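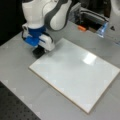 March, notebook 2, bench in the Kenasstead room. Back to the touch-off problem, which I declared solved in the last entry and would now like to un-declare. The question is the same as before: can the arm work out where a flat thing is by prodding it gently, without asking the overhead camera, and can it do so well enough that we stop re-teaching the pose every time someone leans on the bench? The target is still the plain white board, laid on the skew, with nothing on it. It is also glossy enough to throw the ceiling light straight back as a bright rectangle, and the depth map has strong feelings about that patch. Prodding doesn't care about glare, and I wrote exactly that in the proposal, in a more expensive tone of voice.

Method as run today, so that whoever picks this up can repeat it or at least argue with it. Park the fingers closed above the bench, clear of the near corner. Come down slowly until the wrist force passes the threshold, log the height, lift, step sideways, repeat. The step in height between bench and board gives a crossing. Enough crossings along two edges and you fit two lines, and where they meet is the corner. From the corner and one line you have the pose. All of it is school geometry. The difficulty is entirely in the word "slowly".

Clilomwood (our planner, for anyone reading this from the other corridor) has two ways of choosing the next prod. The first is the raster: march across in a fixed grid, no thinking. The second is the greedy one, which keeps a cloud of possible poses and picks the prod that would split the cloud best. The raster budget is 400 prods. The greedy one stops when it thinks it knows, and I have been trying to find out whether it does know or is just confident. I have worked with people like this.

Results, such as they are. The raster gets the corner every time and takes long enough that I made tea, drank it, and answered the email from Eyvindsson about the invoice. The greedy planner gets there in far fewer prods on most runs. On the rest it settles on a pose that is nicely consistent with everything it has touched and wrong by a finger's width. The pattern in the bad runs is dull once you plot it. It finds one long edge, gets very fond of it, and spends all its remaining prods confirming that edge. The short edge gets one visit if it's lucky. The pose then slides along the long direction like a drawer.

I spent an hour convinced this was a bug in the cloud resampling. It was a bug in the cloud resampling as well, but fixing that changed very little. The real cause is the noise model. I had told it the height reading was good everywhere, and near the rim it isn't. A fingertip coming down half on and half off the edge gives a height somewhere between the two surfaces, and the planner reads that as a small miracle of evidence. Widened the noise near predicted edges, made it a function of distance to the current best line. Bad runs went down. They did not go away.

Also tried, for completeness:

Threshold up a notch. Fewer false touches in the air when the arm changes direction, but the board shifts if the fingers catch its side on a sideways step. A board that moves while you're measuring it is a different paper.

Threshold down a notch. It stopped in mid-air and reported a tabletop. Very sure of itself.

Forcing every fourth prod to be the one that best splits the short direction. Ugly, works. I would like a principled version of this before anyone sees it. Suspect it falls out if we score the worst direction of the cloud in place of the total spread, and will try that next.

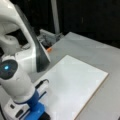 Second problem, which I had been putting off: the joint torque estimate and the wrist sensor disagree, and they disagree by an amount that depends on the arm's posture. I was hoping to drop the wrist sensor altogether for the Fodov trial, as theirs won't have one. With the arm folded over the far part of the board, as it has to be for prods at the top corner, the torque estimate drifts while nothing is touching anything. Stretched out it behaves. From low down beside the base the folded posture looks frankly uncomfortable, the upper housing hunched right over the corner and the small blue light on the black cover glowing away as if all were well. There is also a thin black cable lying on the left part of the board, and I have added "clear the surface" to the start-up list, above "check the surface is clear", which was evidently not doing the job.

To see how much of the drift was posture and how much was temperature, I ran hover only: go to the prod pose, stop above the surface, log torques, don't descend. 700 hovers cold after the long break, then the same 700 in the same order straight after. The posture part repeats nicely between the two sets, so it can be fitted and subtracted. The warm-up part is slower, smaller, and I can't yet tell it apart from me having bumped the bench at the changeover. I did bump the bench at the changeover. Noted so I can't pretend later.

With the posture correction in, prods by torque alone land close enough to the wrist sensor version that the corner fit is usable over most of the board. The folded region is still worse. For the trial we could simply rotate the job so that nobody has to prod up there, and I expect we will, and I expect the write-up will call it workspace selection.

Things to do:

Worst-direction score in the planner, against the forced-prod hack, same starting guesses for both.

Repeat the hover sets without touching the bench.

Log the commanded speed with each prod. I assumed it was constant. The log from this afternoon suggests the speed limiter has views of its own near the singular postures, and a faster descent would explain some of the high readings.

Ask Fodov what their panels are made of. We have been assuming rigid, and if theirs flex in the middle then the flat model is done for and the raster will be the only one of us left with any dignity.

Simulated runs are queued for tonight, 3,000 starts with the new noise model. The disk had room when I checked at half five. Left the arm parked with brakes on.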